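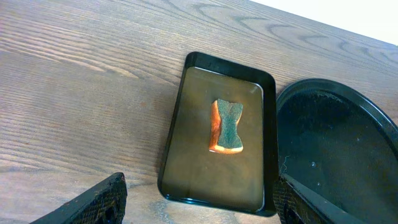
Pirkus households asked to change how they clean up after cooking

09/01/2018

The town of Pirkus is asking residents to wash dishes and wipe down counters from a shallow tray of water instead of a running tap. The request went out this week with the water bills and applies to all 2,453 homes on the Lashari supply line.

The level in the Lashari reservoir has been dropping since April, and the water office says kitchens are the easiest place to cut back. A tap left open during a normal round of dishes can use more water in one evening than a household needs for drinking and cooking the whole day, according to the leaflet.

The method is simple. Put a shallow layer of water in a tray with a raised rim, add a little soap and set the sponge in it. Use the soft foam side for glasses, plates and tabletops and the green scouring side for pans and lids. Scrape food scraps into the trash first. When the water turns brown, change it. Rinse everything together at the end in a second container.

Residents with wooden tables are told to squeeze the sponge out well before wiping, and to go with the grain. Water left standing on wood can raise the surface and leave pale rings. Scouring pads should be kept off varnished wood and nonstick coatings.

The leaflet also covers the sponge itself. It should not be left sitting in dirty water overnight. Rinse it, wring it out and stand it on its edge to dry. Sponges with a narrow waist are easier to grip with wet hands, but any kitchen sponge will do.

Trays will be handed out free at the Drarel community hall while they last. The town has ordered 300 of them, along with 2,000 sponges paid for by the Jilent hardware store. The limit is one tray and two sponges per address, and people should bring a recent water bill. Baking trays and roasting pans from home work just as well.

There is no fine for using the tap. The water office will read the reservoir gauge again in 30 days and decide then whether limits on garden hoses and car washing are needed. Cafes and school kitchens are on a separate schedule and will get their own letter.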